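Print this page
E-mail this to a friend

In praise of the tray

My neighbour Davina Dunbar keeps 138 cups in a house with two people in it, and I say this with great fondness, having drunk out of a fair few of them. She will tell you that each one has its place, and so it may, but the place is generally wherever she last put it down. I'm no better – I once spent most of an August hunting for a sugar spoon.

What I have come round to, rather slowly, is the tray. Give a table one shallow tray and one cup and the small things on it have somewhere to go, and you can wipe the rest with a single pass of the cloth. Keir MacRitchie, who has run the tearoom at Sanna for years, believes you need a drawer for everything, and we have argued it over many a scone. Drawers are where things go to be forgotten, if you ask me.

A cup, a tray and something small to put away: 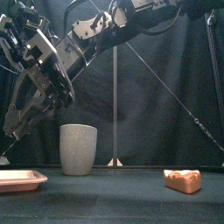
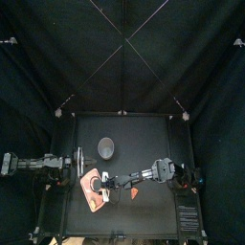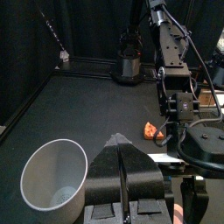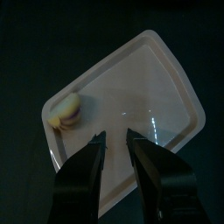 Keir's other complaint is that a tray fills up, and I grant him that. Mine does, usually by teatime, with rubber bands and stamps and the odd biscuit. But a full tray sits there in plain sight until you deal with it, and I find I do deal with it, most evenings, while the kettle boils.

Print this page
E-mail this to a friend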